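Gripper Working Group
Minutes of meeting, April 2, 2020
Held by conference call
Chair: Hrvoje Shehu

1. Minutes of the last meeting
Accepted with one correction. The Clasholm loan runs to the end of November, and the earlier minutes had it ending a month sooner.

2. Hand-held gripper trials
The group went through results for the two finger sets now in use, the Hilunby curved fingers and the Clasholm straight ones. Both were tried on the same housing with the same trigger spring, 30 grasps per set, all on clothing and bedding.

The Hilunby set dropped the cloth 2 times and the Clasholm set 9 times. Most of the Clasholm drops came on thin cotton, where the tips closed flat on a single layer and the fabric slid out as soon as the operator lifted. Hrvoje noted that the Hilunby tips meet at a smaller area and gather the cloth as they close, so there is usually more than one layer in the grip by the time the hand moves.

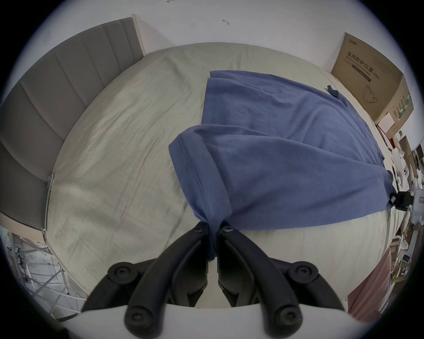
Picking a shirt up by a corner was the most reliable grasp with either set. Hems were harder. Several hem grasps on the Clasholm set took hold of the sheet as well as the shirt, and these were scored as failures even when the shirt came up too. The group agreed to keep scoring them that way and to write the rule into the trial sheet - it is not there at present.

One operator reported a sore thumb after a long session. The heavier spring will not be used until this has been looked at.

3. Pivot screws
A pivot screw on the first Clasholm unit worked loose during the trials. It was retightened and the remaining grasps were done without trouble. Operators are to check all pivots with a hex key before each session and note it on the sheet. Thread lock was discussed and left for now, as the fingers are still being swapped often.

4. Camera
The wide lens from Emero was kept. It shows both fingertips and most of the bed at once, which the narrower lens did not. Straight edges bend badly toward the sides of the view and the Hoxha tracking software needs a new calibration file before it can use the recordings. Hrvoje has asked Hoxha for the format and is waiting for an answer.

5. Actions
Hrvoje Shehu to add the sheet rule and the pivot check to the trial form.
Hrvoje Shehu to send the calibration images to Hoxha once the format is known.
All operators to repeat the 19 hem grasps that were recorded with the old lens - Hilunby set first.

6. Next meeting
By call again, date to be sent around when the repeat grasps are finished.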